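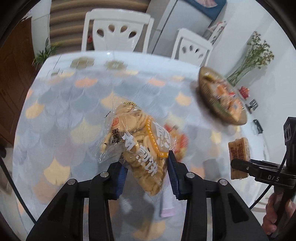 Gerasimos Kourkoulas would rather eat the thin ones first. The small crackers, he says, should go before anything sweet, and he has kept to that order through most of the tasting afternoons he puts on above the Koutsoukos bakery.

"If you start with candy you can't taste egg yolk," he said. "It's a mild flavor. You get salt, then something like custard, then it's gone."

The afternoons began in July, when a friend came back from a trip with a suitcase full of snacks and no plan for them. Kourkoulas put a cloth on the table, made tea and asked people from the building to come up at 3. Now he orders from an importer called Teltora and charges enough to cover the bill.

He is fond of the little round crackers sold as xiao jianbing. The name can throw people who know jianbing as the big folded crepe from a street griddle.

"They come in expecting scallions and an egg," he said. "I tell them it's a cracker the size of a coin. The word on the bag is the same, so I understand the mix-up."

He likes a clear bag because he can check for breakage before he pays. Crumbs at the bottom don't bother him much, and he saves them for soup. What he won't serve is anything that has gone soft. An opened bag gets rolled down tight and clipped, and if it sits out overnight he eats it himself.

His first orders were too big. One delivery came to 98 bags, and he stored them in the hall closet under the coats.

"My sister opened the door for an umbrella," he said. "We ate crackers until the weather turned."

These days he sets out 15 kinds at most, all in their packages so guests can look at the labels. He doesn't pour them into bowls. He reads a little Chinese, mainly flavors, and keeps a notebook with the characters copied out next to his own remarks. The entry for egg yolk says "good with plain tea, not with jasmine."

Asked about seaweed, he shook his head. The seaweed ones sell well at Clernell, the grocery across the street, and he sees no need to carry them upstairs. He would like to find a sesame cracker as thin as the egg yolk kind. Two he has tried were thick and tasted mostly of sugar.

The tablecloth gets wiped down between rounds, and the tea is made fresh. Kourkoulas asks guests to finish one bag before opening the next, though he admits he is usually the one who forgets.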